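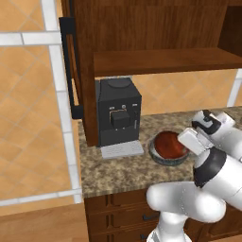 Cozinha simulada: o braço junto ao prato, ao lado da máquina de café.

Perguntas frequentes sobre robôs e tarefas domésticas

Última atualização: 2025-04-07

Um robô já consegue arrumar a minha cozinha?
Sozinho e do começo ao fim, não. Há braços que pegam um prato e o colocam em outro lugar com boa regularidade, desde que a cozinha seja conhecida e os objetos também. Arrumar uma cozinha qualquer, com a louça onde a família a deixou, continua sendo um problema de pesquisa.

O que a Trarnora testa hoje?
Tarefas curtas de cozinha, com um braço fixo ao lado da bancada: mover louça, abrir e fechar portas de armário, guardar um item numa prateleira. A lista atual tem 18 tarefas. Ela é mantida por Angharad James e muda quando uma tarefa se mostra mal definida.

Por que usar simulação?
Custa menos e ninguém precisa recolher cacos. Numa noite rodamos cerca de 2.000 tentativas, com a louça em posições diferentes. Numa bancada real, a mesma quantidade levaria semanas.

O que funciona na simulação funciona em casa?
Nem sempre. Atrito, peso e reflexos são aproximados. Um prato brilhante pode confundir a câmera real de um modo que o modelo não prevê. Todo resultado que publicamos traz a indicação "simulado" ou "bancada real", e pedimos que não sejam comparados diretamente.

Abrir um armário é difícil?
Mais do que parece. A porta gira em torno da dobradiça, e a mão precisa acompanhar esse arco sem escorregar nem forçar.

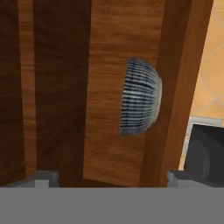

O formato do puxador também pesa. Uma barra comprida oferece vários pontos de apoio. Um puxador arredondado exige que os dedos cheguem bem alinhados, e um erro pequeno na aproximação basta para perder a pega. Nos testes de dezembro, a tarefa de abrir portas deu certo em 81 de 124 tentativas simuladas.

E pratos e tigelas?
Peças rasas são trabalhosas porque sobra pouco espaço entre a borda e a bancada. O braço costuma pegar pela borda, e para isso precisa descer os dedos no lugar certo sem bater na peça vizinha.

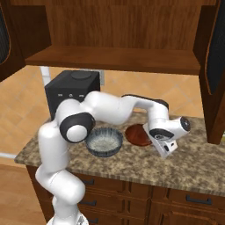 Tigela e prato lado a lado na bancada, com a garra vazia.

O robô pode trabalhar com gente por perto?
No nosso laboratório, não. O braço real fica numa área demarcada e para quando alguém entra.

E no chão de fábrica?
A situação é melhor. As peças se repetem, a iluminação é constante e o posto pode ser montado em função da máquina. A Bolline usa braços para alimentar caixas numa linha de embalagem. A troca de produto ainda é feita por um operador.

Posso comprar um robô desses para casa?
A Trarnora não vende equipamento. Nosso trabalho é de avaliação.

Como envio uma sugestão de tarefa?
Escreva para Ehab Farouk pelo formulário de contato. Informe o objeto, onde ele está no início e onde deve ficar no fim. Pedidos como "limpar a cozinha" são devolvidos para que sejam divididos em etapas.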